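Keep the ugly ones

Saturday, July 19, 2025

I spent most of this week deleting things, and by Thursday I had started to feel bad about it.

Some background for anyone who wandered in from the bread posts. My day job is at a small outfit called Tumitz, where I collect examples for a robot arm that we'd like to be able to tidy a table. I steer the arm through the job by hand, the cameras record what it sees and the computer records how I moved, and later a model is trained to do the same thing from the recordings. One run through the job is one episode. My record for a single day is 54, and I did not want to talk to anyone that evening.

Then comes the cleanup, where you go back through the episodes and decide which ones stay. For as long as I've been there the house rule has been simple. If the run looks smooth, keep it. If it looks clumsy, toss it. Our cleanup tool is called Plorka (don't ask, it was named before my time) and it has a big friendly delete key that I have pressed more than any other key on that keyboard this year.

I think the rule is wrong, and I'd like to argue for the ugly ones.

Take motion blur, which is the thing I used to be strictest about. The wrist camera rides along on the arm, so whenever the arm swings, everything smears. Labels turn to mush. A banana becomes a yellow suggestion! My instinct was always that a picture I can't read must be a picture the model can't learn from, and out it went, often taking the whole episode with it. But the arm is going to swing on the real job too. It will be looking at smeared bananas for the rest of its working life, and if all we ever show it is crisp, well-behaved tabletops, we've trained it for a table it only gets to see while it's standing still.
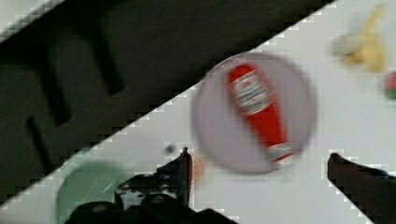 Shouldn't a learning system be shown only the best examples of a job?

It should be shown good decisions, and those can come wrapped in pretty bad-looking recordings. A run where the operator misses, backs up and tries again teaches the model how to get out of trouble. A set made only of perfect runs leaves it with no idea what to do the first time it's an inch off.

That second part took me far too long to get. When I started out I was proud of my clean runs, I really was. I'd go in, grab the thing, put it down, done - like a figure skater. And the model trained on those runs was lovely to watch right up until it came in slightly crooked, at which point it would close on thin air and carry on to the drop-off spot holding nothing, perfectly confident. I had never shown it a miss, so it had no notion that a miss was something you could do something about.

A friend over at Harnach, which does similar work with packing boxes, told me they now ask their operators to start some runs from a bad position on purpose. Too high, off to one side, wrist turned the wrong way. I tried it in one batch of 46 and hated every minute, because it feels like practicing piano with mittens on. But I'd look at those episodes over another pile of my skating routines any day.

Now, I'm not saying keep everything. I know people who do, and their hard drives are a sad place. If the recording dropped out halfway, delete it. If the operator got bored and wandered (I have, usually after lunch), delete it. If the two cameras have drifted out of step with each other, please, please delete it, because then you're teaching the machine that things move before anyone touches them. I pulled 23 episodes for that this week and don't miss a single one.

What I object to is deleting for looks. We've let the reviewing turn into a kind of beauty contest, partly because we show clips to visitors and to the folks in the Keane office who pay for all this, and nobody wants to show them a fumble. Fine! Make a folder of pretty ones for the visitors. Just don't let that folder be the training set.

So I've moved the delete key. It now takes 2 presses, and in between them Plorka makes me type a reason. "Ugly" is no longer on the list of reasons it accepts. It has slowed me down quite a bit, and I've already caught myself typing "blurry" and then having to go back and erase it.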